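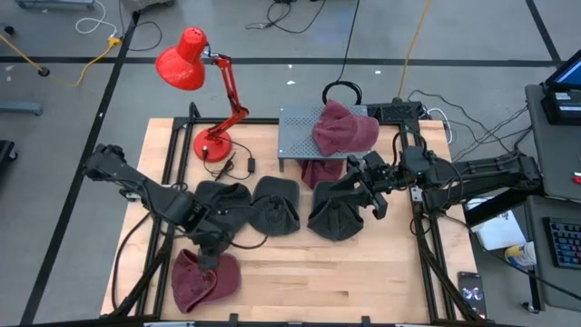
Fadime Demirtaş has been knitting hats for fourteen winters, and she will tell you within a minute of meeting her that most people treat theirs terribly. I called her up at the end of August, the silliest possible time to talk about wool (it was hot enough in my kitchen to melt a candle), and she was already sorting for the new season. Her colors are the sensible ones, dark gray and maroon, and a few of each laid out on a light wooden table look like October to me. "I tried a yellow one year," she said. "I still have it."

She sells under the name Altıntaş, at the market in Dotorthorpe and a couple of smaller ones, and every hat gets the same once-over before it goes in the bag. She turns it inside out, runs a thumb along the crown, and gives the brim a good stretch. "If the brim comes back, fine. If it stays wide, I pull the whole thing out and start again." I asked how many she pulls out. She laughed and said she'd rather talk about storage!

So we talked about storage. Fadime does not hang hats on hooks, ever, and she got pretty heated about it — a hook makes a little point in the crown and the point stays. She folds a hat once, brim to top, and lays it flat. Grays go in one pile and maroons in another, and the really thick ones she keeps apart because they squash everything under them. I confessed that mine live in a basket by the door with the dog leash. There was a silence on the line.

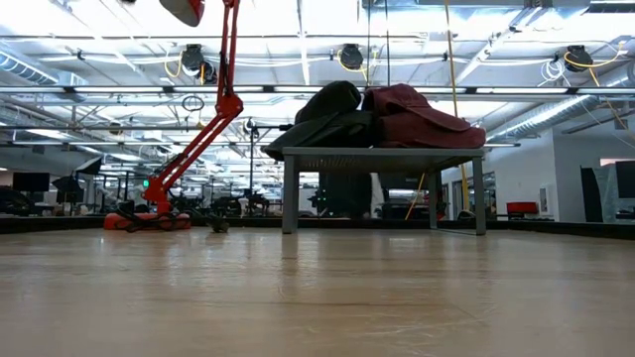 Piling never hurt a hat, according to Nisha, as long as they were dry when they went in and somebody shook them out now and then. I read that to Fadime and she half agreed. "Dry, yes. Dry is most of it. But a pile gets taller when you aren't looking." Her own limit is two deep, and she sticks to it even in the van.

Washing was the part I wanted for myself, since I've shrunk two good hats and blamed the machine both times. She uses cool water, a small squirt of plain shampoo, and no wringing. Then she rolls the hat in a towel, presses on it with her forearms, and leaves it over an upturned bowl until the next day. "People put them on the radiator," she said. "Then they write to me."

She has 19 hats left to finish before the first market, plus a big order from a shop in Vorkow that wants everything in maroon, and she was knitting the entire time we talked — I could hear the needles. I've moved the dog leash to a nail.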